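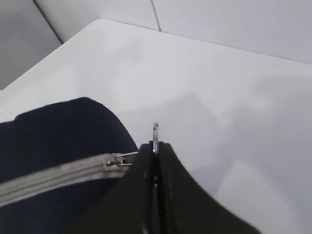 The gripper holding the ring, zipper pull just to the left of it.

3 min read

To: Ornton makers list
Subject: Re: Skistgate open day – worth the drive?

Hi all,

Went, came home, slept, and now I've got a cup of tea and can answer the question properly. I'll put my bits under the quoted ones.

> Did anybody end up going to the Skistgate open day? I was tossing up whether
> to take the kids to the November one. Last time I went to one of these robot
> things it was two arms stacking coloured blocks behind a fence and a bloke
> with a lanyard telling us not to lean on it. Is it more of the same?

No blocks! There was a fence around the big palletising arm near the entrance, fair enough, but the smaller benches out the back were open and you could stand close enough to see the fingertips. The one I kept going back to was the zipper bench. It's a two-fingered gripper with a little camera at the wrist, and the job is a navy fabric bag on a white table. There's a silver metal ring in it as well, and when I took the photo the gripper had the ring pinched right in the tips of its fingers, standing up on edge. I love that sort of thing. My own fingers struggle with a ring that thin and I've had them for decades.

They had the wrist camera view up on a monitor beside the bench, so you got to see what the robot was seeing, and they were happy for people to take a copy home (that's where mine comes from). Much better than squinting over somebody's shoulder. You can make out the individual teeth on the zipper.

> Also is it all sales pitch? I'm not in the market for anything.

A bit of one up front. The Vass stand had brochures and a bowl of lollies and I came away with both. Out the back it was the people who run the benches, and they'd talk your ear off about fabric if you let them. Apparently hard boxes are easy and soft bags are a pain in the neck, as a bag sits differently every time you put it down. The woman on the zipper bench told me they'd logged 2,281 goes at it so far, and that they reckoned the first 1,000 were mostly good for learning what not to do. I asked how many of the rest went well and she laughed and said to come back in November.

I watched for a fair while. Some goes were lovely and smooth, some ended with the bag being shoved along the table and the operator reaching over to straighten it. I much prefer seeing that to a polished video, and the kids next to me were cheering it on like the footy.

> What's parking like, and is there food?

Parking is on the grass behind the shed and it was full by mid-morning, so I ended up walking from the Jesport road – more than 2 kilometres, in the wrong shoes. Go early. Food was a sausage sizzle and a coffee cart with a very long queue. Bring a water bottle, the shed gets warm by lunch.

If your kids are the patient sort they'll be right. If they want something that roars, the palletiser ran a demo on the hour and it's loud enough to please anyone. I'd skip the talk in the side room unless you're keen on conveyor sensors (I lasted ten minutes and I like sensors).

I'm up for the November one and have space in the ute for one more plus a folding chair. Sing out off-list if you want a lift from Ornton. And whoever borrowed my crimping tool at the last meet-up, could you bring it along next time please? I've got a loom half finished.

Cheers

Recent on this list
- Stepper motor getting hot at idle
- Free to a good home: 3 lengths of aluminium extrusion
- Skistgate open day – worth the drive?
- List digest, April 2025
- Which glue for felt on grippers?

This archive uses cookies to remember your reading preferences. Accept or manage settings.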